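Plusura User Guide
Section 8: Backing up and syncing your records 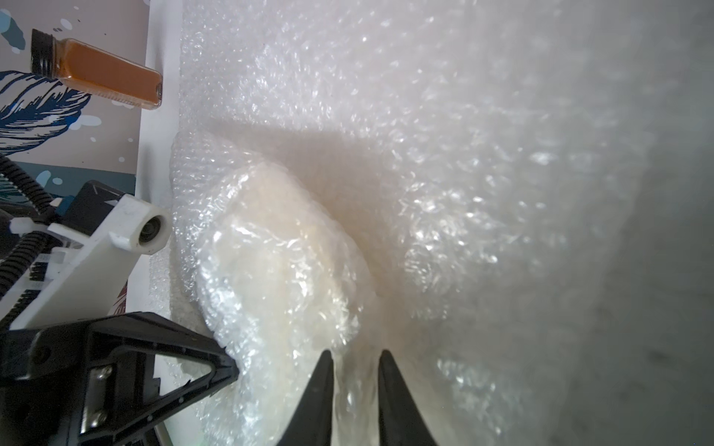
Plusura keeps two copies of every record you enter. One is stored on your phone or tablet, and the other is stored in your Plusura account. The copy on the device is always written first, so you can keep working without a connection. The account copy is updated the next time the app syncs.

You need the following before you start:

A Plusura account with a confirmed email address
App version 5.2 or later
At least 200 MB of free space on the device
A Wi-Fi or mobile data connection for the first sync

If you are moving over from Zalanport, finish the import in Section 7 first. Records that are still in the import queue are not included in a backup.

Turning on sync

1. Open Plusura and tap the menu button in the top left corner.
2. Tap Settings, then Account and Sync.
3. Sign in if the app asks you to. Use the same email address on every device.
4. Switch on Sync My Records.
5. Choose Wi-Fi Only or Wi-Fi and Mobile Data.
6. Tap Start First Sync and leave the app open until the status line reads Up to Date.

The first sync takes longer than later ones. A logbook with many attached files may need several minutes. If you leave the app before it finishes, the sync pauses and picks up again when you come back.

Note: Wi-Fi Only is the default. With this setting, nothing is sent over mobile data, including small text changes.

Adding a second device

1. Install Plusura on the second device and open it.
2. On the welcome screen, tap I Already Have an Account.
3. Sign in. A six-digit code is sent to your email address.
4. Enter the code. It expires after ten minutes.
5. Give the device a name you will recognize later, such as Bilal's tablet or Front desk.
6. Tap Download My Records.

Caution: Do not tap Start Empty on a device where you want your existing records. Start Empty creates a separate local logbook. To join it to your account later you have to export it and import it again by hand.

You can use up to five devices on a personal account. Shared accounts have their own limit, shown under Account and Sync > Devices.

Choosing an automatic backup schedule

Sync keeps your devices matched to each other. It does not protect you from your own edits: if you delete a record on one device, it is deleted on the others too. Automatic backups are separate snapshots that you can go back to.

1. Go to Settings > Backups.
2. Switch on Automatic Backups.
3. Under How Often, choose Daily, Weekly or Monthly.
4. Under Keep, choose how many snapshots to hold. The oldest one is removed when the limit is reached.
5. Tap Save.

Daily backups run at 3:00 a.m. in the time zone set on the device. If the device is off at that time, the backup runs the next time the app is opened.

Attached photos and PDF files are left out unless you switch on Include Attachments. Any single attachment larger than 151 MB is skipped, and its name is listed in the backup report.

Saving a copy to your computer

1. On the computer, sign in to your account page in a web browser.
2. Click Backups in the left column.
3. Click the date of the snapshot you want.
4. Click Download. The file is saved with the ending .plsbak.
5. Move the file out of your Downloads folder to a place you back up regularly.

The file can only be opened by Plusura. If you need something you can read in a spreadsheet, use Export to CSV instead (see Section 9).

Restoring from a backup

Caution: Restoring replaces all the records in your account with those in the snapshot. Entries made after the snapshot date are removed from every device.

1. Make sure all your devices show Up to Date.
2. Go to Settings > Backups and tap Back Up Now. Keep this snapshot until you have checked the results of the restore.
3. Tap the snapshot you want to restore.
4. Check the date, the device name and the record count at the top of the screen.
5. Tap Restore, then type RESTORE in the box.
6. Wait for the app to restart.

To get back a single record, you do not need a full restore. Open the snapshot, tap Browse, find the record and tap Copy to Logbook. The copy appears with the word Recovered after its title, which you can edit out.

When two devices disagree

If the same record is changed on two devices while both are offline, Plusura keeps both versions and marks the record with an orange dot. Tap the dot to see them side by side. Choose Keep This One under the version you want, or Keep Both to save them as separate records. The marker stays until you choose.

Sync messages

Waiting for Wi-Fi. The app is set to Wi-Fi Only and no Wi-Fi connection is available. Connect, or change the setting.

Error 503. The sync service is not available. Your records are safe on the device. Try again in a few minutes. There is no need to sign out.

Storage Full. Your account has reached its storage limit. Delete old snapshots or large attachments, then tap Retry.

Signed Out on This Device. The device was removed from your account, or the password was changed. Sign in again. Unsent changes are kept and will be sent after you sign in.

Clock Mismatch. The date or time on the device is wrong. Turn on automatic date and time in the device settings and restart the app.

Removing a device

1. Go to Account and Sync > Devices.
2. Tap the device you want to remove.
3. Tap Remove, then confirm.

The local copy is erased the next time that device goes online. If the device has been lost, change your password as well.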